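Vitstead Working Group on Handling Rules for Household Tasks
Minutes of the April 2020 meeting

Present: delegates from Predura, Sartori and Polalden; the Vitstead office took the minutes. Quorum met.

1. Minutes of the January meeting
Approved with one correction. In section 4 of the draft rules, "operator" is to read "person holding the gripper" throughout.

2. Scope of the draft
The group confirmed that the rules cover two-finger grippers held and worked by hand, used to record table tasks in ordinary homes. Arms on fixed bases stay out of this edition. Sartori asked that mobile bases be listed as a topic for the next edition. Agreed.

3. Dishes: single plates
The office read out the revised text. A single plate is to be taken by the rim, with both finger pads in contact before the lift begins. The person should not squeeze further once the plate is held. Polalden wanted a limit on tilt. Predura replied that plates get turned on edge all the time when a table is cleared, and that a limit would rule out ordinary work. No limit was set. The clause now says the plate may be held upright provided the grip stays on the rim.

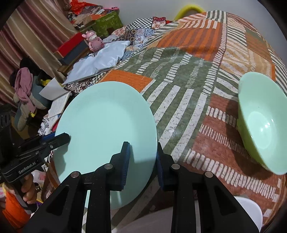

4. Dishes: stacked plates
Longer discussion. The January draft allowed stacks of up to four plates. Sartori considers this too many for one gripper and proposed 2. The combined weight limit of 800 grams remains, whichever limit is reached first. Polalden noted that plates of different sizes do not line up at the rim, so the pads may bear on one plate more than the other. The following wording was agreed:

4.1 Not more than 2 plates are to be gripped together.
4.2 Both rims must be between the pads before any lift.
4.3 If the plates slide against each other, set them down and take them one at a time.
4.4 Bowls are not to be stacked on plates while the plates are gripped.
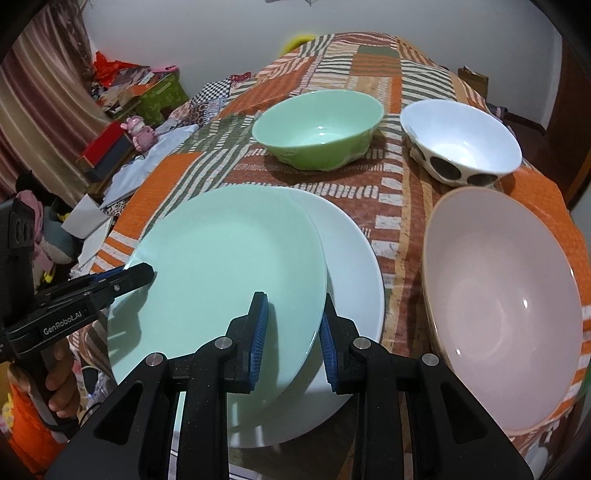 Page last changed: April 2020 (item 4.3 reworded at the request of Polalden)

5. Two grippers over one table
Predura presented its note on crossing. When a person works with one gripper in each hand, the second should come in from the side and stop short of the dish until the first has a firm hold. Cables are to hang clear of the dishes and the jaws. The group accepted this as good practice but did not make it a requirement, as the reports received so far are too few. More than 9 would be needed before the question is taken up again.

It was also agreed that homes are to be recorded as they are. The rules will not ask for a cleared room or a plain table cover. Only the space the grippers move through needs checking before a session. 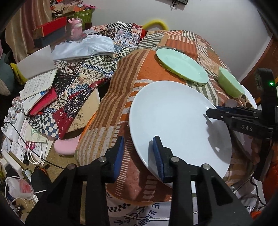 Sartori objected that "firm hold" means nothing unless there is a way to check it, and asked for a short pause with the rim held before the second gripper closes. Predura was willing to add the pause as a note. Polalden preferred to leave the text alone until the wording has been tried. Left open.

6. Actions
Predura: redraft the crossing note with the pause as an option.
Sartori: supply wording on mobile bases.
Polalden: check the weight limit against its own set of dishes.
Vitstead office: circulate the clean text of sections 3 and 4.

7. Next meeting
Date to be set by mail once the redraft is in.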